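Sleeping Better in a Warm Room: Your Questions

We get a lot of letters at Rondside once the weather turns, and most of them ask some version of the same thing: how do I sleep when my bedroom feels like a greenhouse? I've gathered up the questions that come in most often and answered them as well as I can. If yours isn't here, the contact form is at the foot of the page, and I do read every one (it may take me a week or so in July, please be patient with me!).

What kind of sheets should I buy?

For most people, plain cotton in a percale weave is the place to start. Percale is a simple one-over, one-under weave, and it has that crisp feeling, a bit like a freshly ironed shirt. Sateen is smoother and drapes beautifully, but it sits closer to the skin and many of our readers find it too warm from June onward. Linen is lovely if you can stretch to it, and it gets softer for years.

Does a higher thread count mean a cooler sheet?

Goodness, no, and I wish the packaging would stop suggesting it. Very high counts are often reached by twisting several thin threads together and counting each one, and you end up with a dense, heavy cloth. I have slept happily for years on sheets nobody would boast about. Feel the fabric, hold it up to the light if the shop will let you, and trust your hands.

Do I have to iron them?

Only if you enjoy it. I take mine off the line while they're the tiniest bit damp, give them a good snap and fold them right away, and whatever creases are left I simply live with. Linen is going to wrinkle no matter what you do, so you may as well make friends with it.

How often should I wash bedding in summer?

Once a week is a sensible habit, and pillowcases more often if you use a night cream or have long hair. Skip the fabric softener, please - it leaves a coating that makes cotton less absorbent, and absorbent is just what you want on a sticky night.

Where should I put the fan?

It depends on the hour. In the evening, when it's cooler outdoors than in, try the fan near an open window facing out, with another window open across the house, so the warm air is pushed away and the fresh air drawn in behind it. Once you're in bed, you can turn it around or set it across the room on low. My sister in Truncombe swears by a bowl of ice in front of hers, though I have never noticed much difference myself.

Should the windows stay open all day?

On a really hot day, keep them shut and the shades down from about 6 in the morning on the sunny side, then open everything up after supper. It feels backward the first time you do it, I know.

Is it worth moving the bed?

It can be! A bed pushed tight against an outside wall that has had the sun on it all afternoon will feel that warmth well into the night. Even a hand's width of space helps, and so does clearing out whatever has been stuffed underneath so that air can get through.

Does a padded headboard make the bed hotter?

Not enough to replace it, in my view. Upholstery does hold some warmth if you like to sit up and read against it, so put a cotton pillow between you and the padding, and vacuum the channels or buttons now and then because dust loves to settle there.

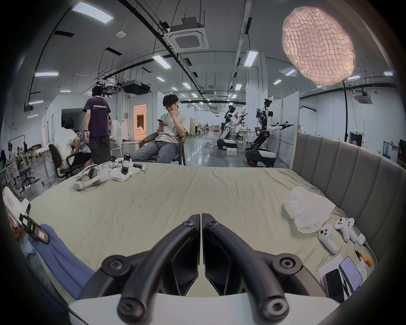

Debashish Munasinghe wrote in to say that the headboard never bothered him at all, and that his trouble was the mattress protector, a crackly waterproof one he'd had on for years. He swapped it for a quilted cotton one in May and slept through the night for the first time since spring. I was so pleased to get that message, and I've since heard the same from several other readers, so do check what's hiding under your fitted sheet before you spend money on anything else.

Will a cold shower before bed help?

A lukewarm one is kinder. Very cold water can leave you wide awake, and I say that as someone who has tried it at midnight and then sat up with a crossword until two.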